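Opening remarks for the open day, Ziltell handling workshop, Fandstead site
Speaker notes, 2026-06-16
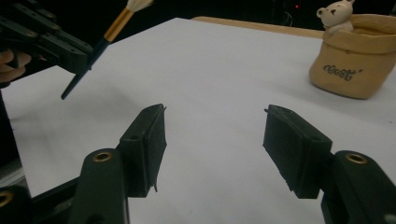
1. Welcome and housekeeping

Good morning, and welcome to Fandstead on behalf of Ziltell. Thank the McKinnon education fund for its support of the day. Pause for latecomers.

Fire exits are at both ends of the hall. No drill is planned. Visitors are asked to keep their badges on and to leave bags in the cloakroom.

State the numbers early, as guests tend to ask: 300 places were offered for today and all were taken. The talk is given 2 times, once in the morning and again after lunch, with the same content.

2. What the demonstration covers

Point back to the opening slide and leave it up while speaking. It shows the paintbrush task at our table: the large white paper, the brush held in one gripper, and the open fingers of the other nearer to us. Draw attention to the foam pads on those fingers, as guests will be handling the same type at the tables.

Explain that painting was chosen because everyone in the room has held a brush. A brush is light and slim, and the angle at which it is held matters a great deal. Small errors that would pass unseen when moving a box are plain to see on white paper.

The gripper is guided by a person's hand. Say this slowly. In previous years many guests assumed that they were watching a machine working alone. The movements made by hand are recorded, and it is from these records that the arm in the second hall has been taught.

3. Results to date

Our collection for this task stands at 652 recordings, made since December. Do not quote success rates; the review with Zadent is still open and the figures have not been agreed.

If pressed, say that reaching for the brush is well in hand and that keeping an even stroke remains difficult.

(Slide change. Wait for the projector – it is slow.)

4. Trying it for yourselves

Guests will go to the tables in groups of 7. Each person may have a turn with the grippers under the guidance of a member of staff. Children are welcome to take part with an adult beside them.

Please ask that fingers be kept clear of the joints, and that the grippers be handed over and not put down on the paper.

5. Questions

Allow ten minutes. Questions on cost should be referred to the Ziltell desk by the entrance. Questions on school visits go to McKinnon, whose leaflets are on the same desk.

Close by directing the first group to the tables and the remainder to the second hall.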